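Crafts > Quilting > Guild News

News Patterns Longarm Classes Shop Hop Archive

Fandonley guild changes batting test after shrinkage complaints

The Fandonley quilt guild has revised the way it tests batting for its shared supply list, following a spring in which several members reported finished quilts pulling out of square after the first wash. The new procedure took effect in July and applies to every batting the guild buys by the roll.

Under the old method, a single square of batting was washed without fabric, dried flat and measured. Jae-hoon Ryu, who runs the guild's materials group, said the result had little to do with what happens in a quilt. Batting that is stitched between two layers of cotton is held in place by the quilting lines, and the amount it can move depends on how far apart those lines are.

The revised test uses a complete sandwich: backing, batting and a plain pieced top, quilted in a straight grid and bound on all four sides. Each sample measures 23 inches on a side before washing. Two versions are made, one with lines two inches apart and one with lines four inches apart. Both go through three warm washes and three low-heat drying cycles, and are measured along each edge and across both diagonals after every cycle. 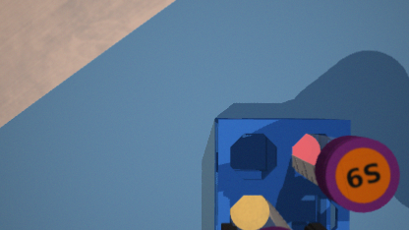 Does the new test mean that quilts already made with guild batting need to be rewashed or remeasured?

Existing quilts can be left as they are. The test is used only to decide which rolls go on the supply list and what stitching distance is printed next to them.

The diagonal measurement is the main addition. Edge measurements alone show how much a sample has shrunk but say little about whether it has skewed. A sample can lose the same amount on all four sides and still end up as a slight diamond, which shows up badly in a quilt with sashing or a straight border. The group now records the difference between the two diagonals and rejects any batting where it exceeds half an inch in the two-inch grid.

Thirteen people had asked for some form of skew check at the annual meeting, according to the minutes. Most of them work on bed-size quilts with long vertical seams.

Four battings have been through the full procedure. The Henitz cotton blend, which the guild has stocked for years, passed in both grids with the smallest change on the diagonals. A bleached cotton sold under the Ollora name passed at two inches and failed at four, and it stays on the list with a note giving the closer distance. An unbranded wool roll passed at both distances but shed fibers through the backing, so it is listed for use with a tightly woven back only. The fourth, a thin recycled batting, failed at both distances and has been dropped.
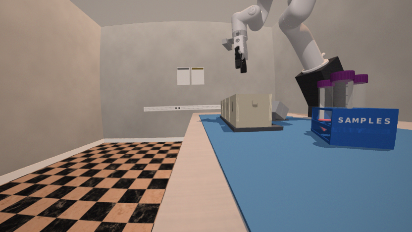

Thread and needle were kept constant for all eight samples – 50-weight cotton in the top and bobbin, with a size 90 needle. Stitch length was set at ten to the inch. The fabric came from one bolt of unwashed muslin, and Ryu said this choice drew the most discussion. Some members prewash everything and wanted the samples made the same way. The group settled on unwashed fabric on the grounds that it gives the larger total change, and a batting that stays square under those conditions should also do so with washed cloth. A second run with prewashed muslin is planned if enough of the bolt is left.

The guild expects to cut over 200 yards of batting for members before the end of the season, most of it for the charity quilts and the beginner sampler class. Prices are unchanged. Orders placed before the revision will be filled from the Henitz roll unless the member asks for something else.
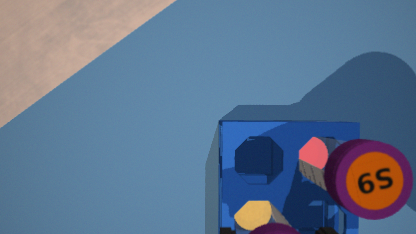 Members who want to repeat the test at home need a rigid ruler or a steel tape, since cloth tapes stretch with use and can hide a small difference. Measurements should be taken on a flat surface after the sample has rested for an hour out of the dryer. The binding is left on throughout. Marks for the diagonals are made with thread tacks in the corners, as most washout pens are gone after one cycle.

The recording sheet is a single page with space for six samples. Copies are in the binder beside the cutting tables and can also be picked up at the Thursday sew-in, which starts at 6:30 p.m. Completed sheets go back in the same binder. The materials group will add home results to its notes but will not use them to change the list.

Still to be tested are a black batting for dark quilts and a fusible one requested by the wall hanging group. The fusible needs a separate pressing step, and the write-up for that has not been finished.

Contact the guild | Copyright Fandonley Quilt Guild | Back to top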